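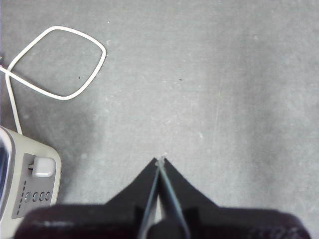
A reader in Rarnwood wrote in to say vinegar does nothing for a concrete floor except make the garage smell like chips, and that we should stop recommending it. Fair enough. Vinegar is an acid, it dulls a sealed finish, and I withdraw the tip with what dignity I have left.

So, cords and crumbs this month, and no vinegar on the floor.

Extension cords

Stop winding them round your elbow. Everyone's dad did it and everyone's dad owned a box of cords shaped like pasta. Lay the cord out flat, let the twists relax, then coil it in loose loops, flipping every second one under. Tie it off with a strip of old bicycle tube. Mine have been through 8 winters in the shed at Murnon and still unroll without an argument.

If a plug feels warm after use, bin the cord. Tape is not a repair -- tape is a way of forgetting where the problem was.

Concrete floors

Sweep first. Then a bucket of warm water with two capfuls of dish soap, a stiff brush, and a rinse you will be tempted to skip. For oil, cover the spot with cat litter, grind it in with your heel and leave it overnight. Sealing is worth doing if you can empty the room, a job that took me until July.

Toast, and stale bread generally

Day-old bread toasts better than fresh. Slice the loaf before you freeze it, and toast from frozen one notch higher. Unplug the toaster and let it cool before you deal with the crumb tray. I once paid nearly $40 for a Lemaire crumb brush. A dry paintbrush does the same work. 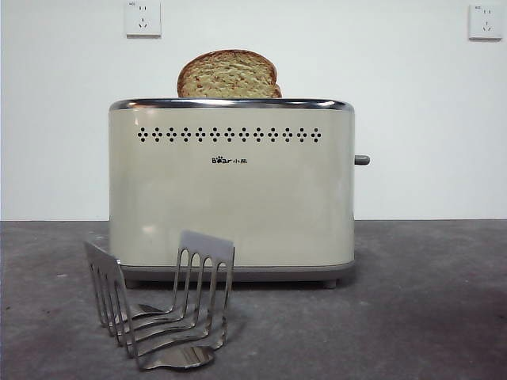

Jar labels

Cooking oil and baking soda, mixed to a paste, left on for half an hour. Scrape with an old card, and the colour of the glue will tell you more than you wanted to know about the adhesive industry.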